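Container Soil Depth and Early Growth in Bush Beans
Final Report, Introductory Horticulture Practicum
Submitted by Sarahí Arriaga
July 20, 2026

1. Purpose

The purpose of this project was to compare the early growth of bush beans raised in shallow and deep containers under the same conditions of light, water and feeding. The Medrano Teaching Garden receives many requests from apartment residents who wish to grow vegetables on balconies, where weight limits often rule out deep planters. The garden's current handout recommends deep containers for all beans but does not give a source for that advice.

2. Materials

Seed of the bush variety Fletora was used throughout. A total of 111 seeds were sown, all from one packet lot purchased in February and stored in a closed tin until planting. The potting mix was the garden's standard blend of composted bark, coir and perlite, passed through a coarse screen to remove large pieces. No garden soil was added. Shallow containers held six inches of mix and deep containers held twelve.

3. Method

Seeds were sown one inch deep on the south bench of the Birnow greenhouse and moved outdoors once the first true leaves had opened. Containers were rotated a quarter turn each Monday. Water was given by hand until it drained from the base — a rule that proved hard to keep on hot afternoons, when the shallow containers needed a second watering and the deep ones did not. The extra waterings were recorded but were not treated as a separate variable.

Plant height was measured from the surface of the mix to the highest growing tip. At the end of the trial, pods were picked on a single morning and weighed fresh.

4. Results

Germination was similar in both groups. Plants in the deep containers were slightly taller by the fourth week, and the difference remained small until flowering. Pod weight differed more clearly. The shallow group produced 561 grams in total and the deep group produced 707 grams. Leaf yellowing appeared first in the shallow group, mainly on the lower leaves. Two plants were lost to stem rot, both in deep containers at the north end of the row, where drainage was slow.

Figures for the separate containers are listed in the appendix held by the Trametti Learning Center.

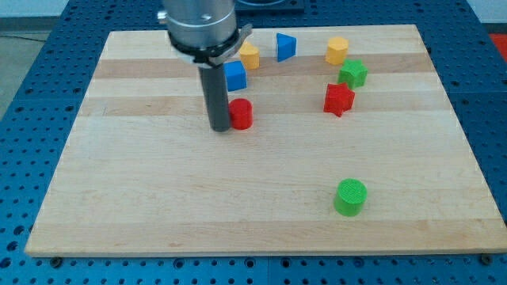 Figure 1. Maple cutting board on a blue perforated metal table.

5. Discussion

The results support the use of deep containers where weight allows, but they do not show that shallow containers are unsuitable. A resident who is able to water twice on hot days can expect a modest crop. The trial covered one variety and one season, and the row was not evenly shaded. The loss at the north end also reduced the deep group's total by an unknown amount.

6. Recommendations

It is recommended that the handout be revised to list six inches as a workable minimum for bush beans, with a note on watering. A later class may wish to repeat the trial with a slow-release fertilizer and a pole variety.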